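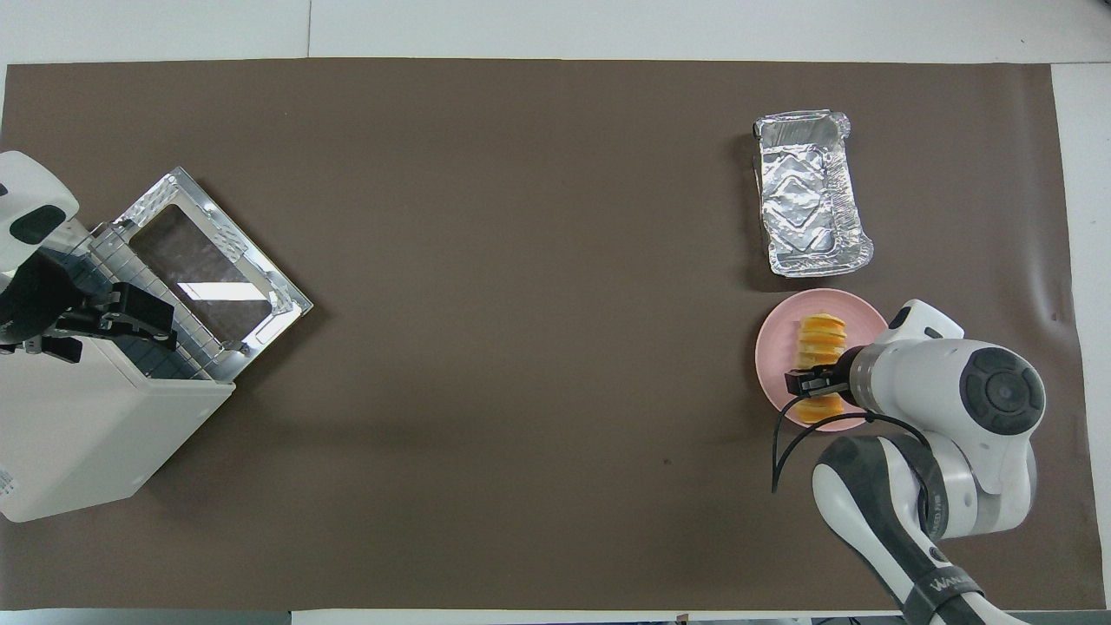 December, started 8:40 in the morning. Continue with the big scissors for the ribbon cutting sets. Yesterday I wrote that the gold enamel on the small handle badges stays a little soft after one night, and one badge took my fingerprint. So I tried again with gentle heat instead of only waiting. For such small parts the white toaster oven is enough, but its door swings open so far over the brown mat that the middle of the mat must stay free, otherwise I have nowhere to put my hands when I take the badges from the wire rack. Please don't leave tools there.

Badge test, first batch. Five badges, Sallance enamel, gold, one thick coat each. Heated 13 minutes at the lowest setting, then left to cool until I could hold them. Result: hard on the surface, fingernail makes no mark. Two have a small bubble near the letter hole. I think the coat was too thick at this place, because the enamel runs to the edge of the hole and collects there. The colour became slightly darker than on the card from the supplier. I find it nicer, but the customer has approved the card, so my taste is not important.

Second batch, same time and same setting, but two thin coats with a rest between them. No bubbles. The darker colour is there again. I have put one badge from each batch in the drawer with a paper label so Baltasar can compare them in daylight by the door. He sees yellow better than I do.

Cutting test. This is the part that worries me more. The scissors are 670 mm from tip to handle and they look very good, but they are made for show and the blades are stamped from sheet. On the narrow Porham satin they cut well from the pivot to nearly the tip. On the wide Tovar ribbon they cut at the beginning, and after that the ribbon folds between the blades and gets pinched. If this happens at a real opening, the mayor or the school principal has to chew the ribbon in front of everybody.

What I tried, in this order:

Tightened the pivot screw a quarter turn. Better cut, but the handles became stiff and a person with small hands would have trouble. Went back half of this.

Wiped the protective oil off the blades. Big difference. The oil makes the satin slide forward towards the tip. I did not expect so much from such a simple thing, and I am a bit ashamed because I had already written to the supplier to complain about the grinding. I will write again.

Pulled the ribbon tight between two clamps. Cuts clean on nearly every try. With the ribbon hanging loose, it folds again. So the instruction card in the box must say that two people hold the ribbon firmly, or that it is tied to posts with no sag. The present card only says "hold ribbon and cut", and that is too little.

Cut near the pivot and not with the tips. People always want to use the tips, because from there the scissors look longer in the photo. I suggest a small drawing on the card. I can't draw well, but Baltasar Farías made the drawing for the shovel stand and everybody understood it.

Ribbon ends. The Tovar ribbon frays quickly after cutting, Porham much less. For the roll ends I ran the hot knife along a steel ruler and the edge sealed well in white and in red. In dark blue it leaves a shiny line that looks like glue. Slower hand makes it worse. A zigzag cut looked fine in blue, so I propose zigzag for the dark colours and hot knife for the light ones. Bows are not affected, their ends are turned under.

Order for Fliltum. They ask for 328 metres of ribbon in red, to be cut into lengths for their shop openings in the new year, and the sets with scissors go in the same delivery. I told them on the telephone that the badges will be a little darker than the card and that I will send one by post before we do the rest. The lady was friendly about it, but she wants to see it first, which is correct. Until she answers please do not start with the enamel for this order. Ribbon can be cut already. Measure it without stretching, satin gives back a little when you let it go and then the piece is too short.

12:15. Baltasar looked at the badges. He prefers the two thin coats, and he agrees the colour is darker in both. His idea is to try a white undercoat. I have white left from the hard hat plates, enough for a few pieces.

Still open:
Undercoat test, white then gold.
Ask the supplier if the blades can come without oil, packed in paper.
New text for the card, with drawing.
Find the second steel ruler. I had it at the packing bench and now only the short one is there.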